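Community Help > Robot Learning > Evaluation and Methods

Wrist camera ablation barely changes success rate on a reflective sheet. Is my test wrong?

Asked February 23, 2025
Tags: bimanual, imitation learning, ablation, reflective objects

I'm writing up a result and I don't trust it. The task is bimanual handling of a large blue sheet covered in clear plastic film. One hand takes the lower edge first, the other comes in from the side, and then both hold it over a wooden cabinet. The policy was trained on 1000 teleoperated demonstrations from our Zutow set. Inputs are the head camera, two wrist cameras and joint positions.
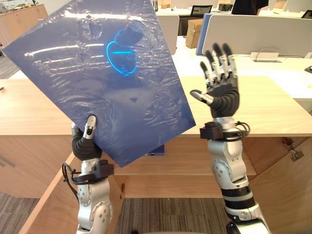

With all cameras on, the policy gets 67 percent over 21 trials. With both wrist streams replaced by black images at test time, it gets 10 out of 21. My advisor expected it to fall to nearly nothing, because the film throws glare right where the second hand has to land and the head view should be unreliable there.

What I've checked so far:
The black images do reach the network. I logged the tensors.
Timestamps line up between streams.
Same checkpoint, same start poses, same sheet.

Lighting was not controlled beyond leaving the ceiling lights on. I also have an older baseline, Gekberg, that uses only the head camera. I haven't rerun it on the new hands.

So is the policy ignoring the wrist cameras, or is the ablation a bad one? I would like to say something about it in the paper either way.

2 answers

Answer 1 (accepted)

Two separate problems here.

First, the numbers. 67 percent of 21 is 14 successes. You are comparing 14 with 10, and at that sample size the gap is well inside what you'd get by chance. You can't say the wrist cameras matter and you can't say they don't. Report the counts with intervals and run more trials if the hardware is free. Interleave the two conditions as well. If you ran all of one and then all of the other, drift in the room light or the hand calibration ends up in your result.

Second, the ablation. Black images are out of distribution for the encoder, so what you measured is how the policy behaves with strange input. Better options are to retrain without the wrist streams, or to feed wrist frames from a different episode at the same time step. The second is cheap. We used it on the Farell runs, and the write-up is in our lab notes with a wrist view from the same sort of setup.
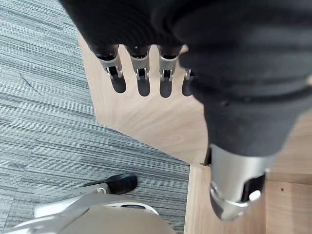 Lab Notes, no. 10, p. 21

The short version of that note is that shuffled wrist frames hurt more than black ones. A policy can learn to discount a blank image, but a plausible wrong image pulls the action somewhere. If you see the same thing, your policy is using the wrist views after all.

Also split success by phase. Score reach, first contact, second contact and hold separately. A single end-of-trial score hides where the cameras help – in our case it was almost all second contact.

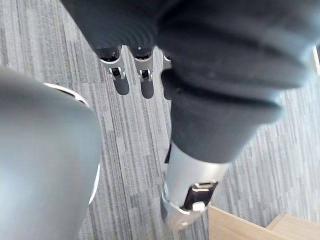

Saliency maps are worth doing if you have an afternoon, but read them with care. Ours lit up in places that had little to do with the object. When the hand is open over the floor, the wrist view is mostly dark sleeve and carpet, and the three shadows under the fingertips are about the strongest shapes in it. A network can pick those up as a height cue. They will shift if the lighting shifts, so I would do at least one block with a lamp moved before claiming anything general.

Answer 2

Not a stats person, but have you looked at the head camera reflections? With plastic film like that you get whatever is facing it. I'd guess the policy learned to track the bright ring in the sheet, and then the wrist cameras are redundant for tilt.
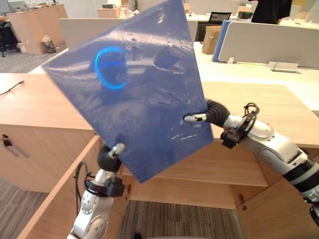
Both hands on the sheet, cabinet doors open. Note the blue ring at upper left.

Easy test: mask the ring in the head images and rerun. Or put matte film on the sheet. I think Peng has an option for random highlights in augmentation but I haven't used it since August and it may have been renamed.

Comments on Answer 2

Original poster: The ring looks like our head light. I hadn't considered it as a tilt cue. I can turn the light off in software, so I'll add that as a condition.

Answer 1 author: Turn it off for the full-camera condition too, otherwise you've changed two things at once.

Original poster: Right. Conditions were not interleaved, by the way – all cameras first, then black. I'll redo both and post the counts by phase.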